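Kitchen rule set, draft 2: objects on top of appliances
Forum: Home manipulation / Sim practice

gretholm_ian
Posted 4/7/26

Rule 14 of the Fodau checklist says "no loose object on an appliance the arm will operate." I'd like to strike it. We threw out 402 episodes over this last September and I'm still bitter.

Typical offender, from the knob-turning set:
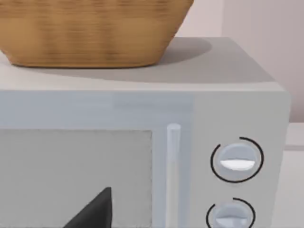

Basket on the microwave, gripper by the door. Rejected under rule 14.

The task is the upper knob. The basket is minding its own business.

plilwood
Keep the rule. Microwaves get bumped, baskets fall, and then your "knob" episode is a basket episode with a knob in it.

gretholm_ian
Then reject the ones where it falls. We have a contact log. It's very chatty.

tofu_torque
Has either of you seen a kitchen? The top of mine holds bread, mail and a second, smaller pile of mail. A policy trained on bare appliances is going to meet my house and file a complaint.

plilwood
Your house is not the standard.

tofu_torque
My house is the deployment target – God help it.

nine_newtons
The original wording at Tô was "no loose object within the swept volume of the arm." Somebody shortened it to fit a column. I'd put the long version back and require two things in the episode notes: what is on top, and whether it's fixed or free in the sim. Ours were free in roughly 508 episodes and the notes field said "kitchen" in every one.

plilwood
I can live with swept volume if the door counts too. People check the arm path and forget the door has one.

gretholm_ian
Fine by me. Do I get my 402 back?

nine_newtons
Rerun the check with the new wording and post the list. Anything without notes stays out.

gretholm_ian
So, no.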